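Chapter 4
Buying a Two-Arm Workcell: Reading the Offer

In this chapter you will learn to

read a vendor's product sheet for a tabletop workcell line by line
separate what a kit includes from what it can be made to do
write acceptance tests before the purchase order goes out
judge the claim that a cell handles "everyday objects"

Key terms: bench cell, wrist camera, grasp attempt, acceptance test, service tier, clutter

Chapter 3 ended with a parts list. Few readers will ever build from one. Most schools, small labs and light assembly shops buy a cell that somebody else has put together, and they buy it on the strength of a product sheet, a short video and a phone call. We take one such offer as our running case. The Skikthorpe bench cell is sold by Clilley as a kit with two arms, a patterned or plain table surface, wrist cameras and a year of support. Villbridge, a reseller, offers the same kit under its own service plan. The prices differ, the pages of fine print differ, and the photographs are the same.

We have no special quarrel with Skikthorpe. Its sheet is better than many. But it makes the usual promises in the usual order, and a buyer who learns to slow down over this one will be able to slow down over the next.

Start with the word "dexterous." It appears in the first line of the sheet and is never given a number. A useful definition would name the objects, the starting positions, how many tries were allowed and what counted as a success. The closest the sheet comes is a statement that the cell was "proven over 3272 grasps." Proven how? A grasp that closes on an object and drops it a second later is still a grasp in some test logs. If the vendor cannot send you the log, treat the figure as decoration.

Then look at the objects. Small goods are hard to handle for different reasons, and a sheet that lumps them together hides this. A microphone has a heavy end and a thin end, so the place where the fingers close matters a great deal. A smooth oval case gives the fingers very little to hold. Earbuds are small enough that a finger can push one along the table without the software noticing. The pair of arms shown at work here faces all of these at once, along with a red box close by the right gripper, and on a busy floral print. That is a fair amount of clutter, and we give the vendor credit for it. What one still cannot tell us is how many of those objects ended up where they were supposed to go.

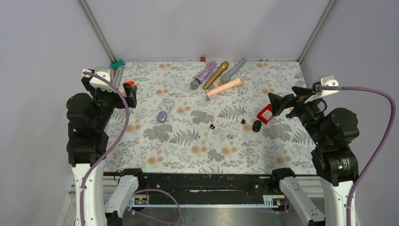
4.1 What the Cameras Are Worth

The sheet lists wrist cameras as a standard feature and calls them "the eyes of the cell." Buyers tend to nod at this and move on. They should ask what a wrist camera sees at the moment it is needed most. As the fingers come down, they take up more of the view, and whatever lies behind them is lost until the arm moves again.

Background matters too. Vendors like a plain surface for demonstrations, and software tuned on one may do poorly on a tablecloth covered with roses and ferns. Ask for results on both. Ask also about shiny things — a highlight on a glossy shell can confuse a system that looks for edges. 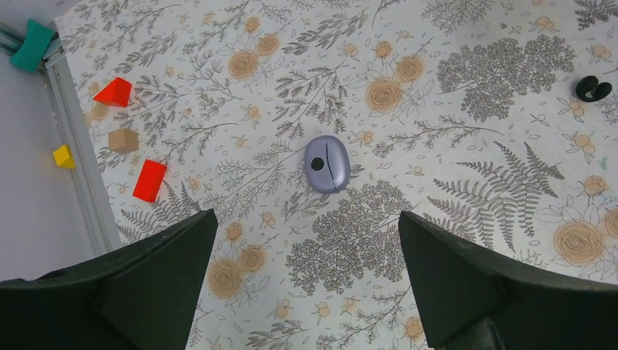 Figure 4.2. Wrist view of a computer mouse and toy blocks on a printed cloth, with both gripper fingers in the foreground.

Blocks are the easy part of Figure 4.2. They have flat sides and strong colors, and almost any cell on the market will claim them. The mouse is the better test. It is rounded, and an approach that suits a cube may not suit it at all. When a vendor reports one success rate for a mixed set like this, ask for it object by object.

Güneş, the software bundled with the kit, is sold in two tiers. The lower one stores 200 recorded runs and the upper one 700. Before paying for the upper tier, work out how many runs your own task will need, and find out what happens to the oldest ones when the limit is reached. The Clilley sheet does not say. The Villbridge plan does, on its last page: they are deleted.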